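Povmont tabletop handling project — progress report to the Mfinanga fund
Nov 16, 2022
From: Gladys Mugo

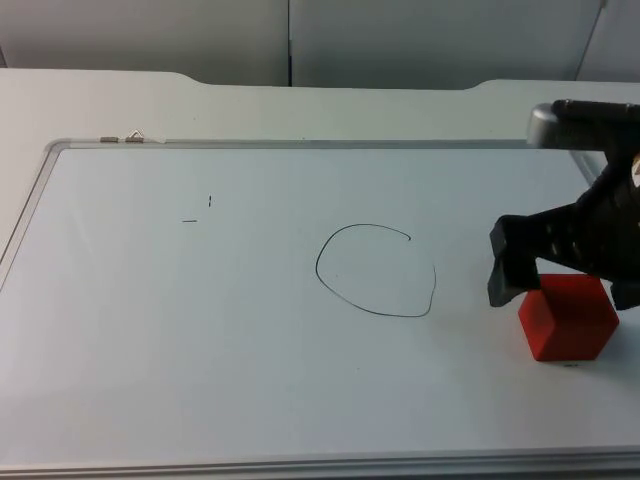 The thing I most need to tell you about is the grip fault, so I'll start there and leave the nicer news for further down. In October the gripper began letting go early. We'd ask it to pick up the cube, carry it over and set it down inside a target, and on a good day it did exactly that, and on a bad day the fingers opened while the arm was still travelling. For the target we use a circle drawn by hand in black marker on a whiteboard laid flat on the table (nothing fancy, it doesn't even close up properly on the right-hand side), and the red cube is meant to end up inside it. Instead we had cubes landing on the rail, cubes on the floor and one that went under the cupboard and stayed there until Barbara fetched a ruler.

Now, a dropped cube hurts nobody. But I wrote in our last report that the fingers would hold whatever they had until they were told to let go, and that turned out to be wrong, so I'd like to put it right. Out of 1610 pick-and-place runs logged since the summer, 85 ended in an early release. What bothered us was the bunching — long quiet stretches, then a whole run of drops in one afternoon.

Kamrul Siriwardena went through the logs first and was sure it was the software. I was sure it was the fingers wearing smooth. We were both wrong! Milovan Karagiannis swapped the cable between the wrist and the controller one evening, mostly to rule it out, and the drops stopped. When he put the old one back they returned by the next morning. The old cable had a cracked strand just where it bends at the wrist, and when the arm reached far out to one side the signal vanished for a moment. The controller (a Tellard unit, bought second-hand, as you know) read that as an instruction to open. I still find that a bit alarming. If a signal goes missing I want the fingers to stay exactly as they are and the arm to stop, and we should have tested for it before we ever ran the thing unattended.

There was one proper safety matter as well. On one of the bad afternoons Nyokabi Nyanda reached in to pick up a fallen cube while the program was paused, and the arm set off again by itself. She had her hand out in time and wasn't touched, but it gave us all a fright. The cause was the same cable: the connection came back, the controller took that as permission to carry on, and off it went. We stopped all runs for 16 days after that. It's written up in the incident book and I can send you the page if you'd like it.

What we've changed so far:

New cable, with a looser loop at the wrist and a clamp so the bend can't tighten.
A lost signal now stops the arm and leaves the fingers where they were.
After any stop, someone has to press the green button before it will move again. No restarting by itself, ever.
No hands over the board unless the power is off at the wall switch.
Unattended runs are off until you and I have talked.

Since starting up again we've had six early releases. I was rather cross about that until Kamrul looked closer and found they were all on the same corner of the board, where the arm comes down at a slant and the fingers only catch the top of the cube. That's a setting-out problem and much easier to live with. He's adjusting the approach now, and I'd expect to have something to show you by the next report.

Money: the cable was cheap, the lost time less so. Barbara Bielecka has moved what we needed out of the travel line, so I'm not asking for more. I would like to ask for a later date on the second milestone, though, as we can't fairly claim the unattended trial until it's been done safely. The Jostorov people have offered to come and check our stop circuit with their own kit, and I'd like to say yes to that before anyone else signs it off.

And the nicer news — the drawing software is finished, and Nyokabi's training notes for new starters are with Barbara for a read-through. I'll post you a copy once she's done with them.

Gladys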